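Notes for my talk: Can a machine do the small chores yet?
Olesia Hordiienko, July 24, 2023
Length with questions: 15 minutes for talking, 10 for questions

Before I start
Speak slowly. Thank Derek Heywood for the invitation and for changing the order, so that I can catch my train. Ask if the people at the back can hear me.

Opening
I want to begin with a question which my mother asks me every time I visit her. She knows that I work with robots, and she asks when one of them will come and fold her bed sheets. I always give her the same answer: not this year. She is not pleased with it, and I am not pleased either. (Pause, let them laugh if they wish.)

Today I will try to give a better answer. I will speak first about the home, then about the packing room of a small shop, and at the end about what I would buy with my own money.

1. The home
Many people believe that home chores must be easy for a machine, as a child can do them. For us who build the software it is the opposite. In a kitchen each drawer is different, the light changes, and a cup is never left in the same place. A vacuum cleaner which drives by itself is a good product. It has one job and a flat floor, and if it misses a corner, no harm is done.

Laundry is my usual example. A shirt has no fixed shape. You pick it up by the sleeve and it becomes a new object. Larysa Bilyk spent most of last September on towels only, and a towel is a simple rectangle! She got a fold that she could show to visitors, but only when the towel began more or less flat on the table. From the basket it was much worse.

If somebody asks about dishes: say that plates are fairly good, pans are bad, and glasses we do not try in front of guests.

2. The packing room
Now to the shop floor. I chose weighing of parcels because everybody here has done it at least once. You take the bag, you put it on the scale, you wait for the number, you take it away. A person at Alcombe, the mail-order shop where I made my visits, does this all morning while talking about football.

For the machine there are four difficult moments, and I will go through them quickly.

First, to choose one bag from the heap. The bags lie on each other, and they look alike. Where does one finish and the next one begin? Zakhar Ivanyshyn calls this the porridge problem.

Second, to hold it. A plastic mailer is soft, and inside it can be a book or a pair of socks. The gripper does not know this in advance. If it holds too gently, the bag slides out. If it holds too strongly, we pay for the socks.

Third, to put it down so that all the weight is on the tray. A corner which hangs over and touches the table gives a wrong number, and the customer pays a wrong price.

Fourth — and this one we forgot for a long time — to let go. While the gripper still presses on the parcel, the scale is weighing the parcel and also the arm. The hand must open and move off before anyone reads the display.

(Show the picture now. Give them a moment to look.) 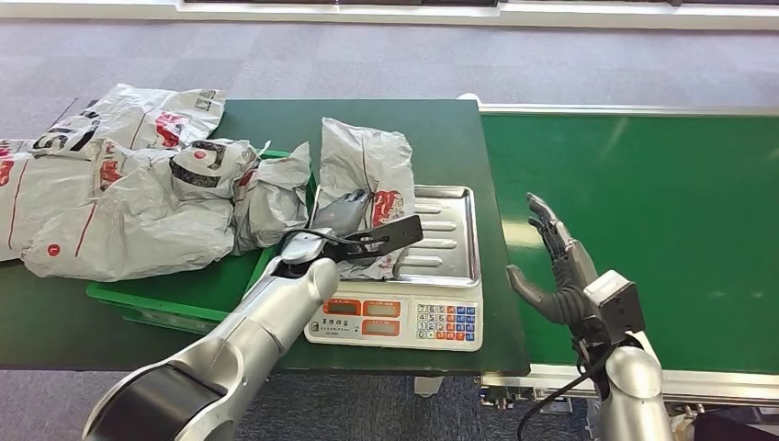 3. What we learned at Alcombe
Halyna Fedoruk kept the notebook, so these figures are hers. In the longest trial we had 212 parcels. The arm weighed 174 of them without help from a person. I say this number with some pride, but please look at it from the side of the shop. Somebody must stand near for all the others, and then this person could as well do the weighing.

Speed: we are slower than a human. Do not hide this. If they ask how much slower, say that it depends on the heap, and offer to talk in the break.

Hard parcels, such as boxes, gave us little trouble. Nearly all our failures were soft bags.

4. What I would buy
For a home: the vacuum cleaner, and nothing with arms.

For a packing room: I would first buy a chute that brings the bags one after another. The Stelmakh workshop made such a chute for us, a very plain thing, and it helped more than two months of my programming. After this I would think about an arm. The software from Kadis is easier to learn, the one from Delex recovers better after a dropped bag. I have no share in either company.

Questions I expect
Will people lose their work? Answer seriously, do not joke. At Alcombe the packers wanted to give away the lifting and keep the checking of addresses. I think they should be asked before the machine is ordered.

Is a hand with fingers better than a simple gripper? For a bag on a scale, I prefer the simple one. For a zip or a button, fingers. We have tried both and Zakhar does not agree with me, so send the difficult questions to him — he sits in the second row.

When will it fold the sheets? Say that my mother has asked first and she is still waiting.

Leave the contact page on the screen and take back the clicker from Derek.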